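FILM AND ADAPTATION
Week 3 notes: from stage to screen

Read these alongside the two set scenes. The play text is in the course reader, and the film is on reserve at the library desk under Flaklow.

1. What a play gives a film

A stage play usually comes with few locations, long scenes and a lot of talk. Early sound films took on plays for all of these reasons. The dialogue was already written and tested on audiences, and one set could be lit and miked once and used for days.

The term for the usual fix is "opening out". The screenwriter moves a conversation from the sitting room to a car, a street or a railway platform. Sometimes this helps. Often the new location has no bearing on what is said in it, and the scene loses the pressure it had when the characters couldn't leave.

For our set film, Gilport, the play has one room and the film has eight locations. Seven of them appear in the first half. Note where the film goes back to the room and stays there.

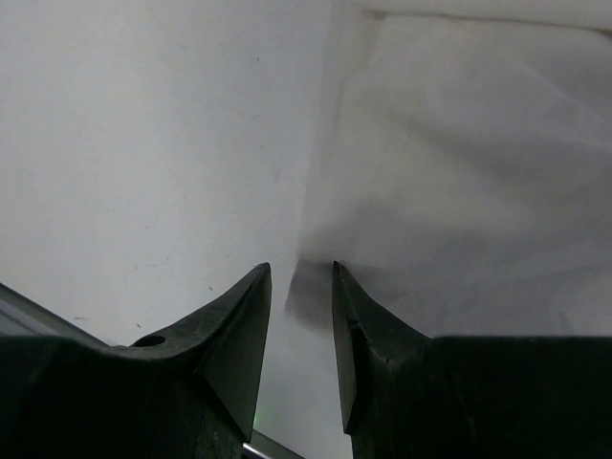

Štěpánka Sokol objected in the seminar that the count is misleading, as the garden and the porch are played as extensions of the room and the characters behave as if they were still indoors. She would call the film barely opened out at all. It's a fair point and you can use it in the essay, but say which scenes you mean.

2. Dialogue and cutting

Stage dialogue has to carry information that a close-up can give in a second. When you compare the two texts, mark every line that has been dropped and ask what has taken its place. It may be a look, a prop, a cut to another character, or nothing.

Take the quarrel in Act Two. In the play Merer explains the letter to his wife in a long speech. In the film she reads it while he talks about the train times, and the speech is gone. The audience learns the same facts, but she now learns them before he knows she has.

Watch for lines that stay in but change speaker. There are two in this scene.
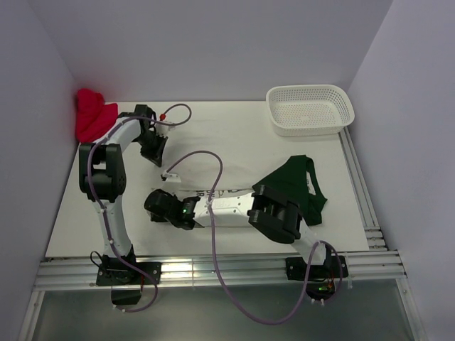 Entrances also change. On stage an actor comes through a door and the audience turns to look. On film the director can hold on the person already in the room, so that we hear the arrival first. The Preda character is introduced this way, by voice, and we don't see her face until she sits down.

3. For next class

Read the chapter by Killian Lemaire on theatrical space. Skip the section on opera.

Bring one page comparing a single exchange in both versions. Quote the lines in full and give timings for the film.

Joon-young Bang and Austra Pärn are presenting on the final scene. Have the last ten pages of the play with you.

Essay proposals are due 28 Jan 2021, by email, with a working title.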